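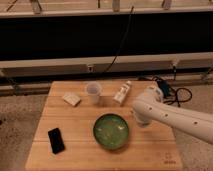 로봇 팔에게 물건 옮기기를 가르치려면 시연을 몇 번이나 모아야 합니까?

작업 하나에 80회를 기준으로 잡았습니다. 그보다 적으면 물건의 위치가 조금만 달라져도 팔이 엉뚱한 곳으로 내려갔고, 그보다 많이 모아도 우리 과제의 범위에서는 차이가 크지 않았습니다. 다만 이 숫자는 시작 배치를 골고루 바꾸었을 때의 이야기이고, 같은 배치로만 80회를 모은 경우에는 결과가 훨씬 나빴습니다.

탁상 물체 옮기기 시연 수집 보고서
과제명: Hatport
작성: 르웰린 조를 대신하여 Llinos Penry
조원: Hefin Dafis, Ieuan Rosser, Nabil Srour, Llinos Penry
지도: Aurélien Chauvin

1. 과제의 목적

Hatport는 사람이 원격으로 로봇 팔을 움직여 보인 동작을 기록하고, 그 기록으로 학습한 모델이 같은 작업을 스스로 하게 만드는 학기 과제이다. 이 보고서는 그중 앞부분인 시연 수집만 다룬다. 모델 구조와 학습 설정은 Nabil Srour가 쓰는 두 번째 보고서에 들어간다.

작년 조가 남긴 기록도 있었지만 쓰지 않았다. 관절값과 영상의 시각이 서로 맞지 않았고 어느 쪽이 틀렸는지 확인할 방법이 없었다. 그래서 4월에 처음부터 다시 모으기로 했다.

2. 작업대와 물건

작업대는 나무 탁자이고, 흰색 로봇 팔이 한쪽에서 탁자 위로 들어온다. 기본 배치에서는 초록색 그릇이 가운데에 오고 그 주변에 검은색 스마트폰, 작은 흰색 상자, 반투명 플라스틱 컵, 흰색 튜브형 용기가 놓인다. 그릇은 받는 쪽이고, 나머지가 옮길 대상의 후보이다.

물건은 집기 어려운 정도가 서로 다르도록 골랐다. 상자는 모양이 단순해서 연습용으로 썼다. 컵은 세게 잡으면 찌그러지고 약하게 잡으면 미끄러졌다. 반투명한 재질이라 영상에서 윤곽이 나뭇결에 묻히는 문제도 있었다. 튜브는 눕혀 놓기 때문에 방향을 맞추어 잡아야 한다. 스마트폰은 납작해서 그리퍼로 집는 것이 무리라고 판단했고, 옮기지 않고 피해야 하는 물건으로만 두었다.

3. 작업의 정의

작업은 4종이다.

가. 상자를 집어 그릇에 넣기
나. 튜브를 집어 그릇에 넣기
다. 컵을 집어 그릇 옆으로 옮기기
라. 상자와 튜브를 차례로 그릇에 넣기

각 작업에는 짧은 지시문을 하나씩 붙였다. 처음에는 조종하는 사람이 지시문을 그때그때 적었는데, 같은 튜브를 두고 "튜브", "병", "하얀 통"이라고 제각각 쓰는 바람에 나중에 전부 고쳐야 했다. 이후로는 Ieuan Rosser가 만든 목록에서 고르게 했다.

시연의 시작은 팔이 대기 자세에 있을 때, 끝은 물건을 놓고 그리퍼가 다시 올라왔을 때로 정했다. 물건을 놓자마자 기록을 끊으면 모델이 물건을 놓은 자리에 그대로 멈추어 있었다. 첫 주에 모은 것은 모두 이렇게 끊겨 있어서 버렸다.

4. 수집 절차

두 사람이 한 조로 움직였다. 한 사람은 팔을 조종하고 다른 사람은 물건을 배치하고 기록을 시작하고 멈추었다. 순서는 다음과 같다.

배치표에서 다음 배치를 읽고 물건을 놓는다.
팔을 대기 자세로 돌린다.
탁자에서 손을 뺀 것을 서로 말로 확인한다.
기록을 시작하고 지시문을 고른다.
작업을 한 번 한다.
기록을 멈추고 성공, 실패, 보류 중 하나를 표시한다.

배치표에는 11가지 배치가 있다. 그릇의 위치, 물건의 순서와 각도를 바꾼 것이다. 물건을 놓을 때 자로 재지는 않았다. 표에 그려진 위치와 조금씩 어긋나는 편이 학습에는 낫다고 보았다.

조종은 한 사람이 한 시간을 넘기지 않게 했다. 시간이 길어지면 동작이 급해지고, 물건 위에서 멈칫하는 일이 많아졌다. 오후 3시부터는 창으로 들어오는 빛이 강해져 그릇의 안쪽이 번들거렸다. 처음에는 그 시간을 피했지만, 나중에는 일부러 몇 회씩 섞어 모았다. 빛이 달라질 때마다 모델이 실패한다면 쓸모가 없기 때문이다.

카메라는 고정해 두고 움직이지 않았다. 하루 수집을 시작하기 전에 빈 탁자를 한 장 찍어 전날 것과 겹쳐 보았고, 어긋나 있으면 다시 맞추었다. 두 번 어긋난 적이 있는데 한 번은 Hefin Dafis가 의자로 받침대를 친 것이고 다른 한 번은 원인을 모른다.

5. 기록 형식

시연 하나는 폴더 하나로 저장된다. 폴더에는 영상, 관절값, 그리퍼의 열림 정도, 지시문, 배치 번호, 조종한 사람의 머리글자가 들어간다. 시각은 모두 기록용 컴퓨터의 시계 하나를 따른다. 작년 기록의 문제를 되풀이하지 않으려고 이 부분에 시간을 가장 많이 썼다.

저장 프로그램은 Vomgate라고 부르며 Nabil Srour가 작성했다. 기록이 끝나면 영상의 프레임 수와 관절값의 줄 수를 비교해서, 맞지 않으면 폴더 이름 앞에 표시를 붙인다. 표시가 붙은 폴더는 학습에 넣지 않는다.

6. 결과

최종 목록에서 작업 가, 나, 다는 모두 80회를 채웠다. 작업 라는 한 번에 걸리는 시간이 길고 중간에 물건을 놓치는 경우가 많아 목표에 미치지 못했다. 지금까지 보류로 표시된 것을 포함해 버린 시연은 202회이다. 버린 이유로는 첫 주의 끝맺음 문제가 가장 많았고, 그다음이 컵을 넘어뜨린 경우였다.

실패한 시연도 지우지 않고 따로 두었다. Aurélien Chauvin 선생님은 튜브를 놓쳤다가 다시 집는 장면이 학습에 도움이 될 수 있다고 하셨다. 그래서 사람이 직접 바로잡아 끝까지 마친 것은 성공으로 다시 분류했다. 이 기준을 중간에 바꾸었기 때문에 초기 기록은 Llinos Penry가 영상을 보며 다시 나누었고, 거의 11시간이 걸렸다.

조종하는 사람에 따른 차이도 보였다. Hefin Dafis는 튜브 위로 곧게 내려가고, Ieuan Rosser는 그릇 쪽에서 비스듬히 다가간다. 두 방식을 섞어 학습시켰더니 팔이 튜브 위에서 망설이는 모습이 나왔다. 이후 접근 방향을 위에서 곧게 내려가는 것으로 통일했으나, 이미 모은 것은 그대로 두었다. 이것이 얼마나 영향을 주는지는 아직 재어 보지 않았다.

7. 남은 문제

컵 작업의 품질이 가장 낮다. 영상에서 컵의 가장자리가 잘 보이지 않아 성공 표시를 한 사람끼리도 판단이 갈렸다. 색이 있는 컵으로 바꾸자는 의견과 그대로 두자는 의견이 있었고, 우선은 그대로 두기로 했다.

배경이 늘 같은 것도 문제이다. 탁자 뒤의 구조물이나 바닥의 카펫이 바뀌었을 때 모델이 어떻게 되는지 알 수 없다. 옆 실습실의 Gronport 조가 탁자를 빌려주기로 해서, 그곳에서 작업 가를 일부 다시 모을 예정이다.

8. 다음 일정

작업 라의 나머지를 먼저 채운다. 배치표에는 그릇을 탁자 왼쪽에 두는 배치를 더한다. Vomgate에는 기록 직후 영상을 빠르게 돌려 보는 기능을 넣기로 했고 Nabil Srour가 맡는다. 지시문 목록과 배치표의 최신본은 공용 폴더의 "수집" 항목에 있다.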